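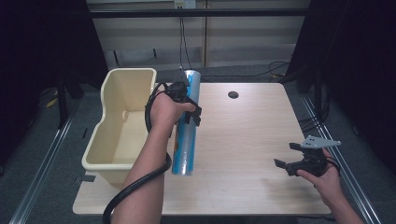
Home | Issues | Articles | Authors | Search

4. Running phone apps on the desktop: set-up and results

4.1 Test machines

All runs were done on office PCs of the sort people have at home. Two models, same memory, different graphics. No tuning beyond what the installer asks for. Virtualisation switched on in the BIOS for every machine, as Istora will not start without it and Itero starts but crawls. Antivirus left on. We did try a few runs with it off and the start-up times hardly moved, so those are not reported.

Both emulators were installed fresh from the makers' own download pages, then updated once and frozen at that version until the end of the study. Itero tries to update itself on launch. This has to be blocked in the settings, otherwise the versions drift apart between machines and the comparison is worthless. We lost a Tuesday to this before it was noticed.

4.2 Choice of apps

Two apps were used throughout. Kioko, a messaging client, light on graphics but always busy in the background. Cultville, a farming and town-building game, heavy on drawing, with long loading screens and a save file that grows as play goes on. Neither has a Windows version. Both install from the ordinary app store inside the emulator with a normal account.

A wider set was planned. Banking apps were dropped early: most refuse to open once they notice they are not on a real phone, and getting round the check was outside what we wanted to do. Video apps dropped too, for playback limits of the same kind.

4.3 Procedure

Each run started from a cold boot of the PC. Emulator opened, home screen reached, app launched, fixed script of taps played back through the emulator's own macro tool. The script for Kioko opens a chat, sends a line of text, attaches a file, goes back. For Cultville it loads a saved town, scrolls across the map, opens the market, builds one barn and quits. Logs were written to disk and collected afterwards.

In total 641 runs were kept. Runs were thrown out where the store pushed an update halfway through, or where Windows decided to restart. Failed launches were kept and counted as failures, not thrown out, which earlier work does not always do.

4.4 Start-up and stability

Istora is slower to reach the home screen but steadier once there. Itero is quick on the first launch and quick on most later ones, then every so often hangs on a black window and has to be closed from Task Manager. The hang turned up on both PC models, so graphics drivers are probaly not the whole story. It was more common after the PC had been put to sleep beforehand in the side tests, though we did not run enough of those to say much.

Kioko worked on both. Notifications came through late on Istora, sometimes only when the window was brought to the front. On Itero they came through on time. Attaching a file means first copying it to the shared folder, and the two programs keep that folder in different places, a small thing that caused a good deal of confusion when the scripts were being written.

Cultville is where the two part ways. With the default memory setting, Itero closed the game without warning on large saved towns. Raising the setting cured most of this. Istora kept the game open but scrolling went jerky, and the sound fell behind the picture on the market screen. Switching from OpenGL to DirectX mode fixed the sound on one PC model and did nothing on the other.

4.5 Load on the host machine

Processor use was logged by Windows itself. Anything over 80 per cent was marked as heavy load. Istora crossed that line while booting and then settled. Itero stayed under it while booting but crossed it repeatedly in Cultville, mostly on map scrolling. Fan noise not measured.

Disk space is worth a mention. Neither program gives space back after an app is removed. The virtual disk file stays at its largest size untill it is compacted by hand, and in Istora that option sits three menus down.

4.6 Limits

Default settings were used wherever possible, so a keen user could do better than we did with either program. Macro playback is also not the same as a person at the keyboard. Timing is too even, no double clicks, no mistakes. Key mapping for games was not looked at and is left for section 5, along with controller support.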